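Ticket: Shared calendar shows bookings one hour late after import
Product: Beltden Room Planner, self-hosted
Status: Solved
Priority: Normal
Opened: Jun 5, 2021

Description of the problem

Hello. We use Beltden to plan the rooms in our building in Cloltomside. Until last month every room had its own calendar file, and now we have moved all of them into one shared calendar. The import finished without any error message and the report said 1,746 entries imported, which is the same number as in the old files.

The trouble is that many bookings now appear one hour later than they should. A meeting which was written for 9.00 in the old file is shown at 10.00 in the new one. It is not the case for all entries. Single bookings seem to be correct. Repeated bookings are wrong, but only those which were first made in the winter, for example in November. If a repeated booking was first made in May, it is shown correctly.

I have tried the following:

– Logging out and in again, and a different browser. No change.
– Changing the time zone in my personal profile to another one and back. The bookings move while the other zone is selected, and then they return to the same wrong hour.
– Deleting one repeated booking and typing it again by hand. The new one is correct.

I would prefer not to type everything again by hand. Please tell me if there is a setting I did not see.

Reply from support

Thank you for the clear report. Could you please send us the version number from the About page, and one of the old files with a wrong booking in it? Please remove private names first if there are any. Also please check which time zone is set under Administration, Site, Regional. This is a different setting from the one in your profile.

Reply from the customer

The version is 6. The regional setting says "Fixed offset, UTC+0". I did not know that this page existed, the person who installed the program has left the firm. I attach the file for the room Badia, with two wrong bookings and one correct one.

I looked in the file with a text editor. The wrong bookings have a line with a start time ending in the letter Z. The correct one has no Z, and instead there is the name of a zone. Maybe this is important.

Reply from support

Yes, it is important, and you have found most of the answer. The letter Z means that the start time is stored in universal time. A booking made in November at 9.00 is then stored as 9.00 universal time, and the repeats stay on this hour through the whole year. When the clocks go forward in spring, your local clock shows 10.00. The old program corrected this silently when it displayed the entries. Ours follows the file exactly as it is written.

Please do these steps in this order:

1. Make a backup of the shared calendar (Administration, Export, All).
2. Change the regional setting from the fixed offset to the named zone of your town.
3. Remove the imported entries with Undo last import.
4. Import the files again, and tick the box "Treat repeated entries as local time".

If you have more than 1,000 entries, please do the import in smaller parts, not more than 100 entries from each file at one time. Larger parts also work, but on a small server the page can stop responding before the report is shown.

Reply from the customer

I made the backup and changed the setting. But in step 3 the Undo button is grey and I cannot click it. When I hold the mouse over it, it says "Entries changed since import".

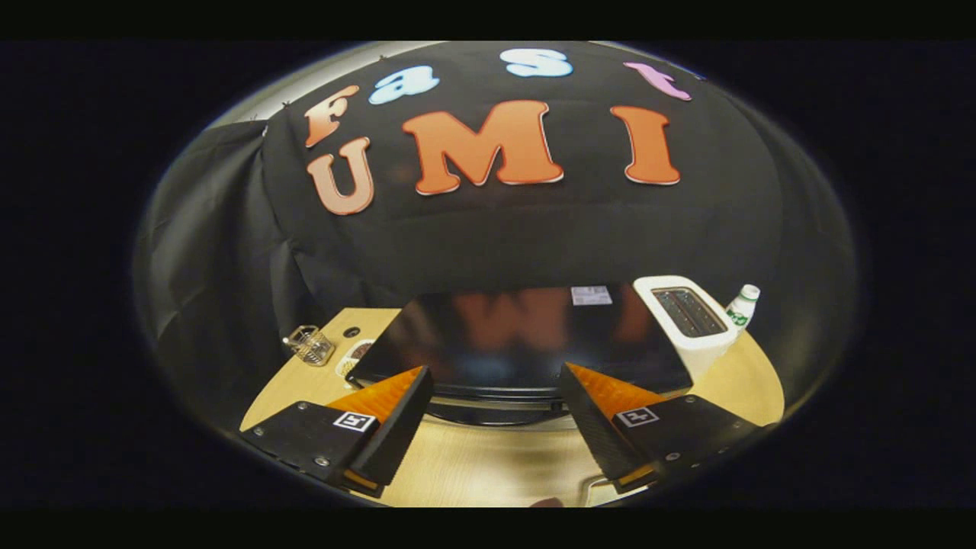
I think the reason is the booking which I deleted and typed again during my first tests. Is there another way to remove the imported entries, without losing the new bookings that colleagues have made since then?

Reply from support

Yes. Open the list view, choose the filter Source, and select "Imported file". Only entries from the import will be shown. Mark all and delete. New bookings made by hand are not touched. The booking you typed again will also stay, so please delete it yourself before you import, otherwise you will have it twice.

Reply from the customer

This worked. I did first only the file for Badia, to be careful. Both wrong bookings are now at 9.00, in June and also in November. After that I did the remaining files in small parts, it took some time but the page did not stop.

One entry was still wrong, a repeated booking under the name Cieślak. The hour was correct, but the name was shown with a strange sign in place of the letter ś. I opened the old file, saved it again as UTF-8 and imported only this file once more. Now the name is correct too. I write it here in case another user has the same problem.

One small suggestion – could the box "Treat repeated entries as local time" have a short help text? I saw it at my first import and left it empty, as I was not sure what it does.

Reply from support

Thank you for testing it so carefully. I have passed the suggestion on to the people who look after the import page, and added your note about UTF-8 to our help article. I am setting the ticket to Solved. If the hour is wrong again after the clocks change, please reply here and the ticket will open again.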